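By Ching-wen Lau
May

I moved to Bretthorpe with 12 boxes of cookbooks and no idea how to bake bread. My first three loaves could have held a door open! So I did what any stubborn person does and bought more flour (27 pounds of it, on sale).

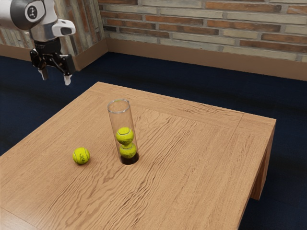
Then my neighbor gave me a jar of her starter and told me to quit fussing with it. I feed it at breakfast, fold the dough twice and go live my life. The rye is still a bit dense, but my kids eat it.

© Wolutside Magazine | Contact us | Back to top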